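The Carnstead Round

Zineb Abdel Hamid got the whole of Carnstead House on her very first morning – all 700 panes of it! She stood on the gravel with her bucket and her grandfather's brass squeegee and grinned like a child at a fair.

"Benkirane's lot took four days," said the porter.

"Then they didn't sing," said Zineb, and up she went.

She did the north side to sea shanties and the stairwell to something her aunt used to hum in the kitchen. The glass squeaked along in tune, she'd swear to it. Soap ran down her sleeves and she didn't care a bit.
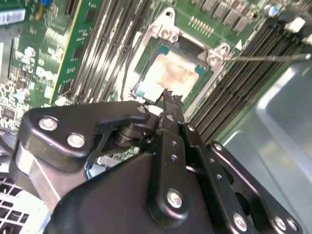
Gripper and processor socket

By the second floor people had started opening their blinds to wave. A man in accounts held up a sign that said MISSED A BIT, and she had, so she went back and did it twice. What a view from up there – the river, the Vemholm road, even the sea!

At dusk the last pane caught the sun and threw it right across the car park, and the porter took off his cap.

"Same time next month?" he called.

"Sooner!" she shouted down.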